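邮件列表:安防设备用户与安装讨论组
主题:Re: Vindus 录像机换硬盘之后夜间丢段,顺便问线材

各位好,

上周我在列表里问过仓库那套监控夜里丢录像的事,收到几封回信,有的发在列表里,有的直接发给了我。现在把情况汇总一下,也回答几个问题。先引用原信,免得新来的人还要去翻存档。

> 我们在 Surdu 的仓库用的是一台 Vindus 的十六路录像机,接了十一路同轴摄像头,
> 其中八路在室内,三路在外墙。原来的硬盘报坏道,我换了一块新的监控盘,
> 格式化以后正常录了几天。后来回放发现,每天夜里都有几路会断,
> 短的几秒,长的有二十多分钟。白天没有问题。
> 日志里只写“视频丢失”和“视频恢复”,没有硬盘错误。
> 固件是出厂版本,没有升过。
> 请问是硬盘兼容的问题,还是线的问题?
> 另外,外墙最远的一路线很长,想换成更好的线,有没有推荐?

先说结论:硬盘没有问题。我把旧盘和新盘都拿到另一台机器上读过,旧盘确实有坏道,新盘通电到现在没有一个重映射扇区。把新盘装回去,只接两路室内摄像头录了一夜,一秒都没丢。

接下来查的是电源。十一路摄像头原来由两个集中供电箱带,一个在办公室墙角,一个在货架后面。夜里红外灯一开,每个摄像头的电流比白天大不少,货架后面那个供电箱带了七路,外墙三路全在上面。白天在末端量是11.6伏,晚上红外灯亮起以后再量,最远那路只剩9.8伏。摄像头标的是12伏,允许上下浮动一成,也就是最低10.8伏。电压掉到这个程度,摄像头会重启,重启时录像机就记一次“视频丢失”。红外灯在重启时灭掉,电压回升,画面恢复,灯再亮,电压再掉,就这样来回。

有人问为什么换硬盘之前没有发现。我翻了旧盘里还能读出来的部分,换盘之前也有丢段,只是没人去看夜里的回放。换盘以后我逐天检查才看见,于是误以为和硬盘有关。

日志导出来数了一下,从换盘那天到上周四,“视频丢失”一共809条。其中室内摄像头只有51条,其余都是外墙的三路。室内那51条全部出在和外墙共用供电箱的四路上,接办公室供电箱的四路一条也没有。看到这个分布,基本可以不用再怀疑硬盘了。
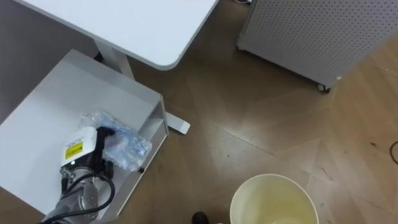
Manikandan Devadiga:供电箱本身也要量一下,别只量末端。我碰到过箱子标称十安,实际带到六安就开始掉压的。把保险丝座也看一看,时间长了簧片会松,接触电阻上去以后表现和线太细一模一样。还有一点,如果你打算给外墙单独拉电源,记得录像机和新电源的接地问题,两边不在同一个回路上,同轴线屏蔽层里会有电流,画面上出横条。

这条很有用,我照做了。货架后面那个箱子,空载输出是12.3伏,晚上满载时箱子出口处是11.9伏,还算正常,所以主要压降确实在线上。不过七个保险丝座里有两个是松的,用手按住和不按住,末端差0.2伏,我把这两个换掉了。

线的问题也弄清楚了。外墙最远一路用的是那种视频和电源并在一起的成品线,中间接了三段,总长我原来估计六十米,拿测线仪打出来是84米。电源芯非常细,标的是0.3平方,剪开看恐怕还不到。这种线拿来走室内二三十米没有问题,走八十多米还要带红外,肯定不够。三段之间的接头也有一处进了水汽,铜已经发绿,这一处单独就吃掉了不少电压。

处理办法如下,供以后碰到同样情况的人参考:

一、外墙三路从货架后面的供电箱上摘下来,单独用一个电源,放在离外墙最近的配电盒里。到最远的摄像头只剩21米。

二、视频部分不动,仍走原来的同轴线,只把进水的接头剪掉重做,外面套热缩管,再装进防水盒。

三、电源线换成0.75平方的双芯线。列表里有人建议用1.0的,我算了一下,21米距离用0.75足够,末端压降不到0.3伏。

四、货架后面的供电箱现在只带四路,留了余量。

关于第三点再多说一句。Sorin Mihăilă 在回信里提到可以用24伏送电,到末端再降成12伏,这样细线也能用。这个办法我没有采用,因为末端要多一个降压模块,外墙那里冬天结露,多一个元件就多一个要维护的地方。如果距离真的在百米以上,又没法就近取电,我觉得值得考虑。

还有人推荐我把外墙三路改成网络摄像头,用网线供电。这个以后会做,录像机支持混合接入,十六路里有一部分可以改成网络通道。今年预算只够修现有的,先放一放。

固件的事也说一下。我后来还是升了,Vindus 的升级包要先升到中间版本,再升到最新版本,直接跨过去会提示“文件校验失败”,不是下载坏了。升级以后所有通道的移动侦测区域都会清空,要重新画。录像计划倒是保留了。升之前请把配置导出来,不过导出的配置在新版本里导不进去,只能当作对照用。我是对着截图一路一路重新设的,花了一个下午。

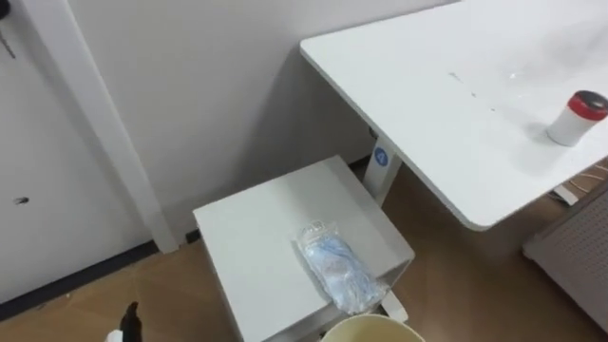 Flulinau,10月

这一段是换完线以后补写的。前面的内容在草稿里放了几天,一直等着看夜里的结果。

外墙三路换电源以后,连续录了九个晚上,“视频丢失”一共3条,全部是我自己在梯子上拔插头时产生的。夜里没有一条。末端电压在红外灯全亮时是11.8伏,最低的一次11.7伏。

横条的问题也确实出现了,和 Manikandan 说的一样。新电源接上以后,外墙的第二路画面有两道很淡的横条慢慢往上滚。我先换了个插座试,没有变化。后来在录像机一侧给这一路加了一个视频隔离器,横条没有了。另外两路没有横条,就没加。隔离器是无源的,不用供电,画面看不出变软。有一点要注意,我第一次买的隔离器只支持标清的模拟信号,接高清同轴直接没有图像,要买注明支持高清的。

回放方面顺便说一个小毛病。升级以后,用手机看回放时拖动时间轴,有时会跳到前一天的同一时间。在录像机本机上拖没有这个问题,用电脑客户端也没有。我已经写信给厂家,还没有回音。临时的办法是先选日期,再点时间,不要拖。

硬盘容量也有人问。我用的是8TB的盘,十一路全部1080P,室内八路用移动侦测录像,外墙三路全天录,目前算下来能存38天左右。码率室内设的是2048,外墙是4096。外墙如果也降到2048,夜里有雨的时候糊得厉害,车牌看不清,所以没有降。

夜视效果也重新调过。原来最远那路夜里一直偏暗,我以为是镜头老化,其实是电压不够,红外灯没有全功率亮。换了电源以后,画面中间反而有点过曝,近处墙面发白。把摄像头往外转了一点,避开墙面,再把红外强度从自动改成手动百分之七十,现在院门能看清楚。这个型号的自动红外调得不好,换几个固件都一样,有同型号的可以试试手动。

外壳我也拆开看了一个。密封圈还有弹性,里面没有水,只是尾线出口处的胶有裂纹,补了一圈中性硅胶。请不要用酸性的玻璃胶,会腐蚀接头,我以前吃过亏。尾线接头都缩进了防水盒,盒子的出线口朝下,线先往下弯一段再进盒,雨水不会顺着线流进去。

最后是线材推荐。我问的时候想要一个牌子,现在觉得先看线规更要紧。买的时候让卖家写明电源芯的截面和材质,铜包铝的不要。我这次试了两种,一种是 Branley 的双芯护套线,剪开称过,截面和标称相符,护套偏硬,低温下不太好弯;另一种是本地五金店的散装线,便宜三分之一,标0.75,实际量下来大概只有0.6,我拿去接门铃了。

还有两件事没有解决,请各位有空时指点:

一个是录像机的时间每周会慢二十几秒。已经设了自动校时,服务器地址也能连上,但它好像只在开机时校一次。有没有办法让它定时校?

另一个是蜂鸣器。升级以后,任何一路移动侦测触发,录像机都会响一声,在菜单里关掉蜂鸣报警,重启以后又打开了。现在我是把主板上蜂鸣器用胶带贴住的,声音小了一些。

谢谢各位。需要日志的可以给我写信,我按通道和小时分好了一个表格。

——
存档读者留言

老秦:保险丝座那一条学到了。我家院子的两路也是夜里掉,按一下就好,换了两个座子,到现在没再掉过。

Sorin Mihăilă:校时的问题我这边也有。在“常规”里把夏令时关掉,再把校时间隔从默认的1440改成60,保存后一定要退到主菜单再断电重启,不然不写入。改完以后我的误差在一秒以内。

gaoyuan_22:请问隔离器装在录像机一侧和摄像头一侧有区别吗?我的横条是四路都有。

Manikandan Devadiga:回楼上,装在录像机一侧就行,方便换。四路都有的话先查录像机的电源适配器,拿一个好的换上去试一晚,再决定买不买隔离器。

木子:0.75的线进得去那种绿色的接线端子吗?我这边1.0的就很勉强,要剪掉几根铜丝,感觉不太好。

老秦:0.75没问题,压一个管型端子再插。1.0的不要剪铜丝,换大一号的端子。

联系列表管理员 | 退订 | 版权归各发信人所有,转载请注明出处 | 返回顶部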